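Firinier garment handling fault

The Firinier garment handling fault was a recurring grip error in the software used to train two-gripper machines to fold clothes. It was reported in March 2021 by the developer, Arkach, after a review of 2,000 recorded folding attempts made on beds and other soft surfaces.

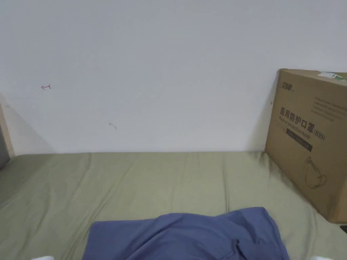
Photo: Hunt project archive

In a normal attempt, each gripper takes one edge of a garment and lifts it a short way before folding. The fault appeared when the sheet under the garment was close to it in color or had creases of its own. The software then set the closing height too low, and the fingers picked up the sheet along with the garment.

Of the attempts reviewed, 1,968 could be used. The rest had missing position data and were set aside. More than 600 showed a double grip on at least one side – most often near the collar, where the fabric bunches.

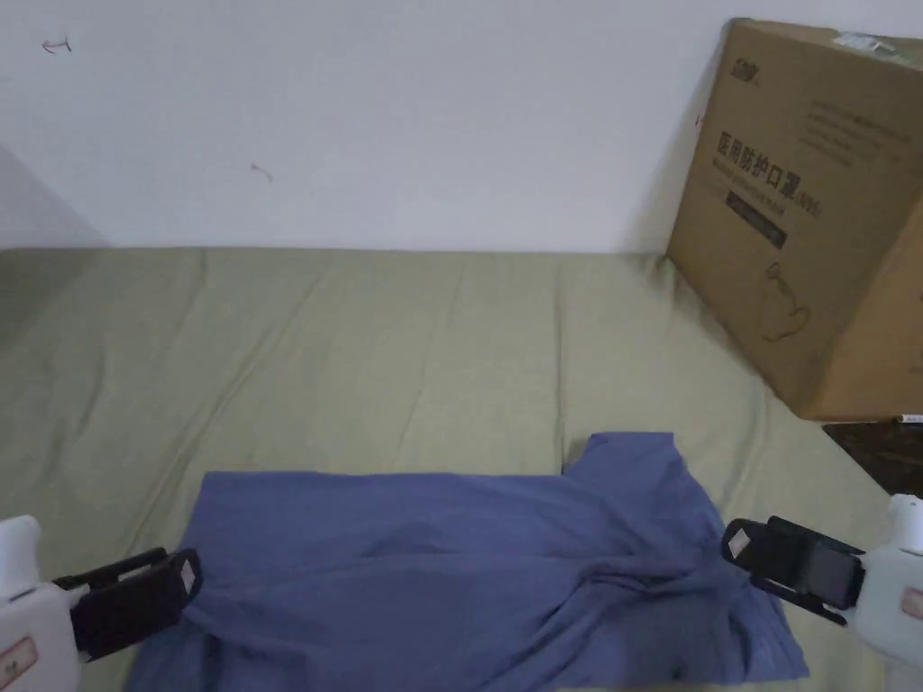
No one was hurt. Motors overheated on 4 machines that kept pulling against a tucked sheet, and their finger linkages had to be replaced. The force limit was in place but had been set for hard tabletops, so it did not trip in time.

Arkach released a corrected version, Fisetar, in July. It lowers the force limit on soft surfaces and adds a short test lift.

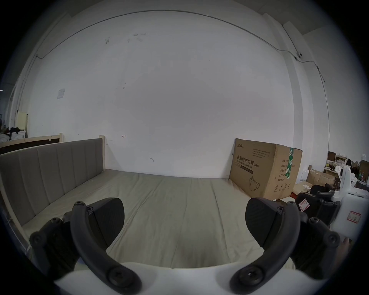
If the load during the test lift is higher than expected, the fingers open and the attempt is logged as failed. Older recordings were kept but relabeled. Fisetar does not correct the missing position data, a separate fault that remained under review.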